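Folding dark trousers without ending up with shiny creases
Forum > Laundry and Ironing > Storage and Folding
21 replies

pelmet_and_son
Fed up with this so I'll ask. I have got four pairs of black work trousers and every method I've read online says something different. Fold in half and roll. Fold in thirds and stand them up in the drawer. Hang by the hem. Hang over the bar. The standing up one is being sold as some sort of miracle and I don't believe a word of it. Mine come out of the drawer with a line across both knees you could rule a page with.

Is there any evidence that any of this makes a difference, or is it all just people with nice drawers?

dripdry
It's mostly people with nice drawers.

Hanging is better for anything with a proper crease down the front. For plain cotton trousers with no crease it hardly matters, and you'll lose more to the way they came off the line than to how they went in the drawer.

marram
Disagree with dripdry. I stood all mine up last winter and I can see every pair at once. Before that I was pulling out the whole pile to get at the bottom one and shoving the lot back in. The lines at the knee went away when I stopped packing the drawer so tightly. Two fingers of space at the end, that's all.

pelmet_and_son
So it was the space that did it and the standing up had nothing to do with it?

marram
Could be both!

pelmet_and_son
Could be. You changed two things at once though, so you can't say which.

tuppenny_rice
The thing I never see mentioned is where you fold them. Everybody does it on the bed. A mattress gives, so the bottom leg sinks and the top one slides, and you get that skewed fold where one hem pokes out. I use the kitchen table with an old sheet on it. My mother used the ironing board for the same reason, but that's too narrow for me and the legs drop off the sides.

dripdry
Oh come on. Beds are fine. I've folded on a bed for my whole adult life. If your duvet is so thick that your trousers are sinking into it, pull the duvet back.

tuppenny_rice
Which turns the bed into a flat firm surface with a sheet on it. Thank you for agreeing with me.

hobbs_end
There was a long write-up on this from one of the local mending groups and I saved it before the page moved. Pasting the relevant part with its picture. I don't agree with all of it (see below) but they had at least tried more than one way.
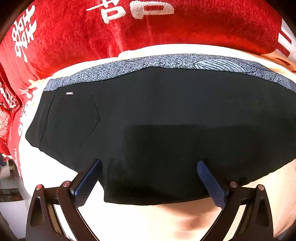 TRURNBRIDGE, February

We started with black trousers because they are the ones people complain about. Lint shows on them, dust shows on them, and a bad crease catches the light in a way it never would on beige. The pair above has a patterned lining inside the waistband, pale blue and navy with big veined leaves on it, and a small metal tag near the waist seam. We mention the tag because it matters when you fold. A tag with a hard edge will press a mark into whatever lies against it, so we keep that side facing outwards.

Our usual order is this. Do up the fastening. Lay the trousers face down on a clean pale cloth and smooth from the waist to the hem with the flat of the hand. Bring one leg over the other. Tuck the point of the seat in so that you have a straight edge to work with. Bring the hems up to just short of the waistband, then fold again to suit the drawer.

The waistband is the thickest part and it decides how the whole bundle lies. If it's bowed, everything below it will be bowed as well. Pull it straight before the second fold and check the back pocket is lying flat, as a turned pocket corner will show through by the morning.

We do not recommend rolling for anything you intend to wear to work.

hobbs_end
That's the end of the bit I saved. What I don't agree with is the rolling. They give no reason at all, and I've rolled trousers into a rucksack for years and put them on at the other end looking no worse than folded ones. I'd call it better, as you get a lot of soft bends instead of one hard one.

dripdry
The waistband in that photo is bowed, for what it's worth. Quite a curve on it.

hobbs_end
Yes, I saw that. And they do say to pull it straight.

marram
I like the lining. Mine are all plain grey inside.

pelmet_and_son
Thanks for posting it. I'll give them the tag point, I'd never thought of that and I do have one pair with a metal thing at the back. The rest is what I was moaning about though. "Will show through by the morning." Did they look in the morning? How many pairs? Was the same pair folded two ways and compared? It's written with such confidence and there's nothing under it.

tuppenny_rice
They're a mending group, they're telling you what they do. You don't need a laboratory for trousers.

pelmet_and_son
I don't want a laboratory. I want one person to fold two pairs differently, leave them a week and look.

tuppenny_rice
Then you've got four pairs and a drawer. Off you go.

quillet
The pale cloth is worth having whatever you think of the rest. Black on white shows you every bit of fluff, and you can get it off before you fold it in and press it there. The cloth has to be clean, obviously, and it mustn't be one that sheds. I tried an old white towel and made things a great deal worse.

dripdry
Agreed on towels. Never a towel.

wick_and_tallow
Has anybody tried the Horkine folding board? It's a flat plastic thing with flaps. My sister-in-law swears by hers and I've been eyeing one up.

dripdry
Save your money. It's a shirt board. Trousers are too long for it and you end up doing half the fold by hand anyway.

marram
I've got one and it's all right for T-shirts. Mine lives behind the wardrobe now, so make of that what you will.

wick_and_tallow
Right, that's me talked out of it. Ta.

hobbs_end
If we're on spending money, a wooden trouser hanger with a felt clamp will do more than any board. Hang by the hems, upside down, and the weight of the waistband pulls the legs straight while they hang. You need the height in the wardrobe, which I haven't got, hence the rolling.

quillet
Clamp hangers leave two marks at the hem. I know they say felt doesn't. It does on black.

hobbs_end
Not on mine.

quillet
Hold them up to a window and look again.

hobbs_end
Right. I have been to the window. There is a very faint mark. I would have to be lying on the floor of the office for anyone to see it, but I concede the mark.

pelmet_and_son
Reporting back, as I was told to get on with it. All four pairs washed, dried on the same airer, smoothed on the table with a sheet under them (I'll allow that the table was easier than the bed). One folded flat in the pile, one stood up, one rolled, one over a bar hanger. Left for a week.

Flat in the pile: line at the knee, same as ever. It was the bottom one.
Stood up: fainter line at the knee. Still a line.
Rolled: no line, but crumpled all over, like I'd slept in them.
Bar hanger: one line above the knee, where it sat on the bar.

So they all mark. The marks are just in different places. The one that looked best was the stood up one, which annoys me, and I'd left space at the end as marram said, so I still can't tell you which of the two did it.

marram
I'll take that :)

dripdry
One pair each isn't a test either, mind. Were they the same make?

pelmet_and_son
Three the same and one different. The different one was the rolled one. Yes, I know.

hobbs_end
Then you haven't shown anything about rolling! It might be the cloth. Swap them round and do it again.

pelmet_and_son
Fine. Rolled pair goes on the hanger, hanger pair gets rolled. I'm not ironing any of them in between, just a wash.

tuppenny_rice
And put the flat one on the top of the pile this time. Being at the bottom with everything else sat on it isn't fair on it.

pelmet_and_son
It'll be on top. Back in a week.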